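Prinier Building Controls
@prinierbc · Jul 22, 2022

1/ Prinier Building Controls is pleased to confirm that it will supply and support the Jadis range of room controllers in England and Wales. This thread sets out what the arrangement means for installers, for existing customers and for building managers.

2/ Jadis controllers manage heating, lighting and blinds from a single wall unit. They are intended for small offices, surgeries, schools and larger private houses. Each unit can look after up to 9 zones, and units may be joined where a building needs more.

3/ Stock is held at our own warehouse. Orders placed by trade account holders before noon will normally leave the same day. Larger orders, meaning those of 20 units or more, should be discussed with the sales office in advance so that a delivery slot can be agreed.

4/ Existing Petridis customers have asked whether their systems will continue to be supported. They will. Prinier remains the service agent for Petridis panels and will carry spare parts for as long as the maker produces them. No change to current service agreements is required.

5/ Where a customer wishes to move from Petridis to Jadis, most of the existing sensor wiring can be kept. The wall plate differs in size and some making good should be allowed for. Our technical desk will look over floor plans free of charge before a quotation is issued.

6/ Please note that older Petridis dimmers cannot be driven by a Jadis unit. We have been asked about this several times and the position is unlikely to change. Replacement dimmers are listed in the trade catalogue under section three.

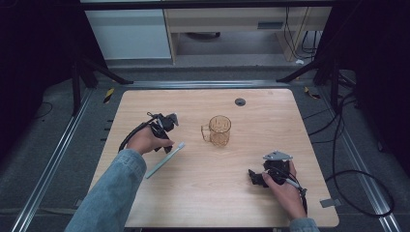
At the table, with a gripper in each hand.

7/ Training. A one-day course for installers will run at our premises from next month. It covers mounting, zone set-up, time schedules and handover to the customer. Places are free to the first two people from each trade account; further places are charged at the usual day rate.

8/ Installers who already hold the Petridis certificate may take a shorter session, which lasts about 90 minutes and is held online. It deals only with the points on which the two ranges differ – chiefly zone naming, holiday settings and the way faults are shown on the wall unit.

9/ Guarantee. All Jadis controllers bought through Prinier carry a guarantee of 3 years from the date of delivery. The serial number must be registered by the installer or the owner. Registration may be done by post or through the trade portal, and a receipt will be sent in either case.

10/ Units bought from other sellers are not covered by our guarantee. We will still answer general questions about them where we can, but repairs and returns must go through the original seller.

11/ The first full installation under the new arrangement has been completed at Flatulmont, a converted mill now let as offices. The system controls heating and corridor lighting on two floors. The upper floor will follow in December, once the present tenant's building work is finished.

12/ A short written account of the Flatulmont work is being prepared for the trade pages of our website. It will include the wiring plan, the zone list and the settings used for the shared meeting rooms, as several installers have asked to see these.

13/ On remote access: Jadis units can be reached from a phone or computer, but this feature is switched off when the unit leaves our warehouse. It should be turned on only at the written request of the building owner, and the starting password must be changed at handover.

14/ A number of followers have asked whether the controllers will go on working if the internet connection is lost. Yes. Time schedules, temperature limits and lighting scenes are stored in the unit itself. Only remote access and weather adjustment depend on an outside connection.

15/ Prices are available to trade account holders on request. We do not publish them here. Private customers are asked to approach a local installer, and the sales office will gladly pass on the names of firms that have completed the course.

16/ Businesses wishing to open a trade account should write to the sales office on headed paper, giving their main area of work and two trade references. Applications are usually settled within a fortnight. Existing account holders need take no action – the Jadis range has been added to their catalogue already.

17/ Correction to post 3: same-day dispatch applies to controllers and wall plates only. Sensors and valve heads are sent from a separate store and should be allowed one further working day.

18/ Questions may be left under this thread or sent to the technical desk by email. Replies are given during office hours. Please quote your account number and, where the question concerns an existing system, the model shown on the inside of the panel door.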